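Keeping dry goods crisp, and other small victories over damp

The kitchen at our place faces north, has one window that opens and shares a wall with the boiler cupboard. Poppadoms last four days in it. I have lived here long enough to have strong feelings about lids, and what follows is the sum of them.

Start with the cupboard

Take everything out. All of it, including the packet at the back you have been pretending is still good. Wipe the shelves with a cloth wrung out in warm water and a splash of vinegar, then leave the doors open until the wood is dry to the touch. Overnight is best. Putting dry food back into a damp cupboard is how I lost a very decent bag of cornflour, which I later had to chip out with a spoon.

Keep snacks and flour away from the kettle. If your only cupboard is above the kettle, as mine was for years, pull the kettle forward to the front of the worktop before you boil it.

Buying sensibly (I am told it can be done)

Fried snacks such as sev, chivda and crisps go stale by the bag, so the size of the bag matters more than the price per gram. A big one is a bargain only if your household will get through it in a week. Mine will get through it in an evening, but I recognise that other people have standards.

Turn the packet round before it goes in the basket. Find the date, and have a feel along the top seal while you're there. A pouch that ought to be puffy and has gone flat may have a pinhole in it somewhere.

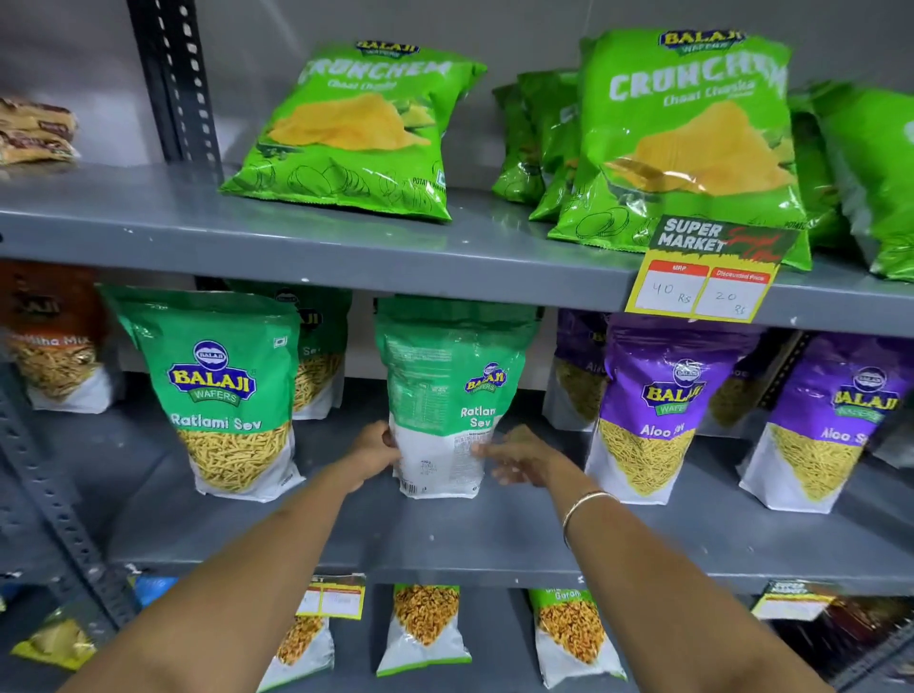 Ratlami sev, with the small print on the back. Crunchem on the shelf above.

Once it's open

The clothes peg has its defenders. I was one. It holds the middle of the bag beautifully and leaves both corners gaping. Better to press the air out from the bottom, fold the top over twice, and use a clip as wide as the bag. I have two of the long Dreller ones and guard them jealously.

Better still is a jar. Wash it, dry it, then dry it again in a low oven with the door ajar and let it cool completely before anything goes in. Screw-top jars from pickles are fine if you can shift the smell. Leaving the lid outside in the sun for a day does most of the work, and in June you might even get the sun.

A spoonful of raw rice in a twist of muslin at the bottom of the jar can help with a bit of damp. Change it every month. Tie the muslin tightly or you will be eating the rice.

Bringing sev back from the dead

Soft sev can usually be saved. Spread it on a baking tray in a thin layer and give it a few minutes in the oven at 90 degrees, shaking the tray once. It will still feel soft when it comes out, which is the point at which most of us panic and burn it. Leave it alone to cool and then try a strand.

If it smells of old oil, stop. No oven will fix that, and nor will lemon juice.
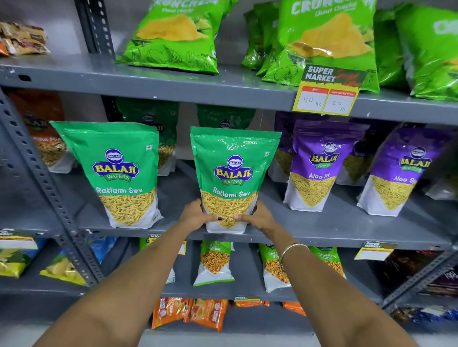 Ratlami sev in the stand-up pouch.

Using up the last inch

The crumbs at the bottom are the best part for cooking. Scatter them over a plain dal just before it goes to the table, or on a fried egg, or on buttered toast with sliced tomato. Polyxeni Kourkoulas two doors down puts hers on macaroni cheese and won't hear a word against it. I had prepared several words, then I tried it.

Don't stir sev into anything wet and leave it standing. It turns to paste quickly and no amount of coriander disguises the fact.

Labels

Masking tape and a pencil. I once spent 99p on chalk labels and every one of them wiped off on my sleeve. Write the date you opened the packet as well as what's in it, and stick the tape on the jar, never the lid. Lids wander.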